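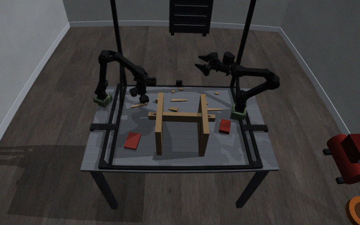

Do you need to book a place on the open day at Tronik? Places are free but limited, and you book them through the form on the Skaststead site, which opens in March.

I went to this year's on 4 May 2023. The Tronik workshop is on the Biwott estate, at the far end from the main road, and the walk from Hikstead station is longer than the map suggests. The sign-in sheet had 111 names on it by the time I got there. We were given a lanyard and a sheet of paper with a plan of the rooms, and sent in through the side door in groups.

The first hour was talks. Most of it was the history of the firm and I won't repeat it. The part I had come for was the simulation room, where they try out two-armed assembly work on a computer. Jeptoo Rugemalira runs that side and did the demonstration herself from a desk with a large screen.

The task she had loaded was a wooden joint. Two upright boards stand parallel on a table with a crossbar passing through both of them, so the whole thing makes an H, and there are small loose wooden pieces lying about behind it. Each arm is mounted on its own green base, one on the left of the table and one on the right. She said the hard part for the arms is the small pieces, as they lie at all angles and the gripper has to come down in the right place without knocking the boards.

She then changed to a view from one of the grippers. It is a round picture with black corners and takes a minute to get used to. The fingers come in from the bottom and everything bends towards the sides.

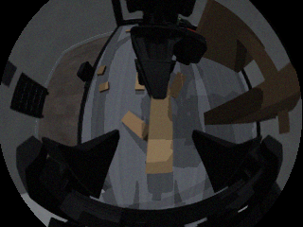
*Gripper view in the simulation: a long tan block between the two open fingers, with the other black tool coming down from the top.*

Someone asked how many times a task like this gets run. The answer was 346 for this one so far, and she keeps a log of every run with a note on where it stopped. She showed us a page of the log. Most of the notes were only a few words long.

I asked whether both arms work at the same time. Sometimes they do, she said, but in a lot of runs one arm holds back while the other is in close over the wood, and they are still deciding how much of that to keep. A man behind me wanted to know about the shadows and whether they matter. They do, and the lighting can be changed from a menu, which she did for us twice.

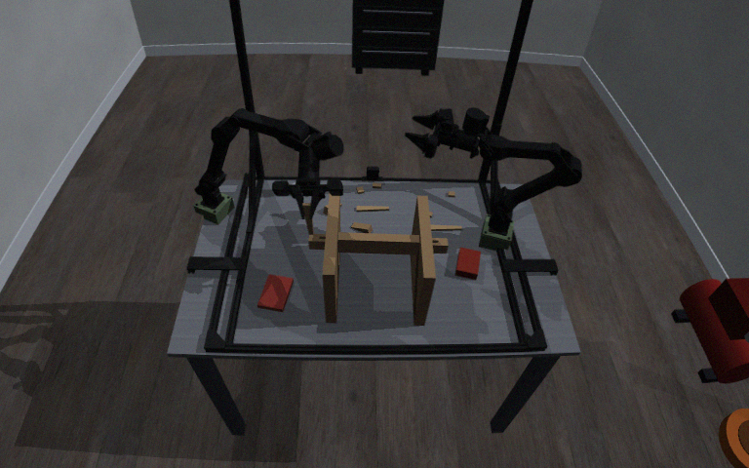
*The simulated table with the H-shaped assembly, left gripper over the work and right gripper held clear.*

Questions ran over and our group missed the start of the machine shop tour. Tea was in the canteen upstairs. The machine shop was loud and I could hear very little of the guide, so stand near the front if you go.

Parking is on the estate road and was full by mid-morning. The last bus back to Hikstead leaves before the open day finishes.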